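Subject: Re: [gripper-users] Jaw reading drifts after long sessions
List: Trirnholm hand-held tools

On the earlier thread, the original poster wrote:

> We see the left jaw report as open when it is shut on a thin item.
> It starts after 200 or so cycles and clears on restart. Firmware
> problem? We are on the Bindetti build from January.

Not firmware, at least not on our unit. We had the same fault on the Bindetti build and on the one before it. Restarting clears it because the zero is taken again at power-up with the jaws shut, so the offset is hidden until the joint moves once more.

The cause was a screw backing out at the linkage joint. With it slack the outer link shifts sideways under load, the finger pad tilts, and the encoder sees travel that the pad never makes. On thick objects the error is small. On a flat sachet it was 5 mm, enough for the software to log a missed grasp and command a second squeeze. That second squeeze is the safety matter: it is applied at full force, and one of our people had a fingertip between the pads when it came.

What we do now:

Check all linkage screws after every 16 sessions, power off.
Refit with medium threadlock and leave it 8 hours.
Disable the automatic second squeeze (Steyn config, retry_close = 0).
Zero against the gauge block, never against bare pads.

I have not tested the Brerilmont pads, which are stiffer and may show the tilt less.

The packing task is where we see it most, with flat and soft items going in and out of the same box.
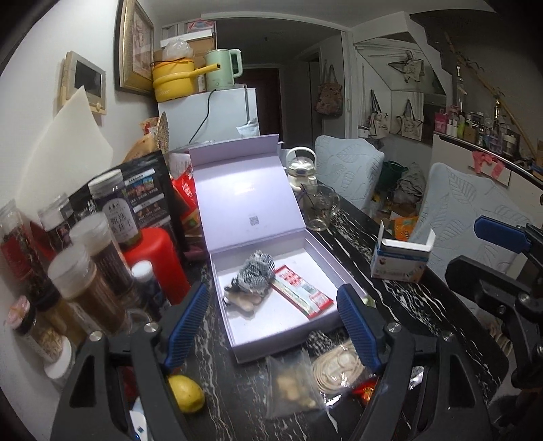 Gift box task. Linkage screws visible on both arms, blue ribbed pads either side of the box.

If you still get drift with the screws tight, please post the raw encoder log and the pad type. The summary file drops the offset column and is no use for this.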